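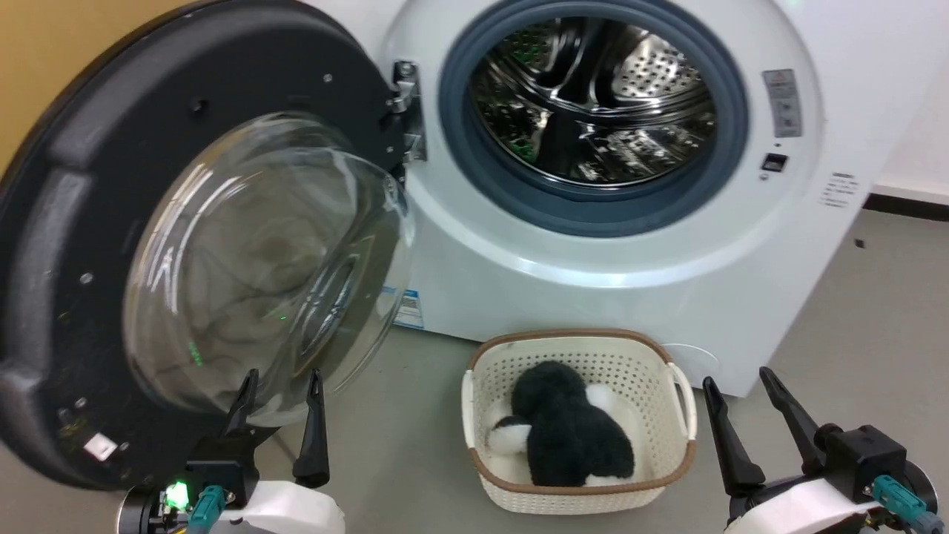
Laundry Arm Project: What We Bought and Why
Golshifteh Mazandarani, 16 June 2023

I volunteered to do the money part of our report, mostly so I wouldn't have to write up the control code (sorry, team). We started in March with a budget of $2,470 for everything that wasn't the arms themselves. The department already had those, grippers included, and I thought we were rich. We weren't!

The washer was the first fight. Half of us wanted a top loader because they're cheaper used, but then the arms have to reach up and over and down into a deep tub, and our base is too low for that. So front loader it was. Ours has a big round door that swings out to the left, and I wish I'd put door swing in the spreadsheet from day one. I measured the machine with the door shut, like a genius, and we had to redo the whole floor plan to leave the left arm some room.

With delivery, the washer and the parts order from Pimcombe came to $1,320. That was more than half the budget gone on two lines, and I got a bit scared and froze all spending for a while.

Next up, fingers. We compared two sets, the Brevitent soft pads and the plain pointed ones. The soft pads would've been nice for thin socks, but they wear out and you have to keep buying them. We stuck with the pointed black fingers and put the money into spare cables from Girnoneo. I'd do that again. I'd also order two spares per arm, because waiting 13 days for one connector in the middle of testing is no fun at all.

The cheap stuff was where I had the most fun. A plastic laundry basket with handles, and a black-and-white plush toy as our test load. A plush is a great first thing to buy: it's bulky, it's easy to tell from the drum, and it costs next to nothing. Real clothes come later (Amini, our lab partner group, has promised us a bag of old T-shirts).

We have some $51 left. I'm asking for it to roll over to fall so we can buy a second basket and a floor mat, and I've put both quotes in the shared folder.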